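Why I still write my grocery list by hand

2021-12-06

When I moved to Sembridge six years ago, I bought a small paper notebook in the shop next to the station. I wanted to write new words in it. After two weeks there were no new words in the notebook, only things I had to buy: onions, rice, soap, light bulbs. It became my grocery list, and now I am on notebook number 7.

My sister uses an application for this, and she is very satisfied. I tried it also, in May, for 30 days. The application put my list in order by itself, milk with milk and bread with bread, and I did not like it. My own list has the order in which I remember things, and this order tells me what kind of week I had.

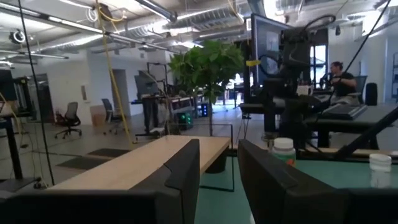

The language of my lists is a mix. Food I write in my mother tongue, because I learned to cook before I learned English. Everything from the pharmacy or the cleaning shelf I write in English, because I bought these things for the first time in this country. For many of them I don't even know a name at home, so I write what I see. A little white bottle with a green label goes in my notebook as "white bottle, green label," and in the store I find it by the color. It is not elegant but it works for me almost every time. One time I came home with the wrong thing and had to go back to Getell, the big store behind the bus stop, with the receipt.

I keep the old pages. Last weekend I read the first notebook from the beginning, and there was a page with only one line: "lemons, many." I have no memory of these lemons. On another page I wrote the price of a winter coat, 489, and crossed it out so strongly that the paper has a hole. I remember the coat very well. It was dark blue and I did not buy it. 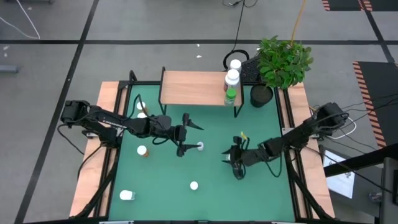 Two arms over the green table.

Some practical things, if you want to try. Take a notebook which fits in your coat pocket. Use a pencil, a pen stops writing when it is cold outside. Start a new page for every trip, also when the old one is half empty. I don't tear the pages out anymore, I lost too many of them between the vegetables.

Next time I want to write about the market in Parance, where I still can't ask for the right cheese.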